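Plumel Stamps and Desk Supplies – Questions and Answers

Do I need to ink the stamp before first use?
No. It comes filled and is good for almost 200 impressions. After this, please add 3 drops of ink to the pad and wait until the next morning.

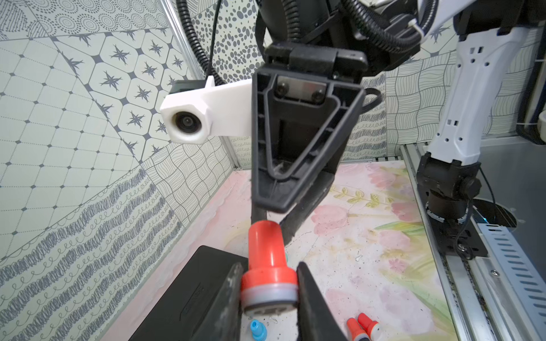

Please keep the stamps and markers closed when they are not in use. Open ones become dry very fast, especially in February when the heating is on.

Can I mix ink colors?
We do not advise it – the pad will stay dirty.

Do you deliver to Kuvthorpe?
Yes, every Tuesday. Orders over 25 pieces go from our Gradholm store.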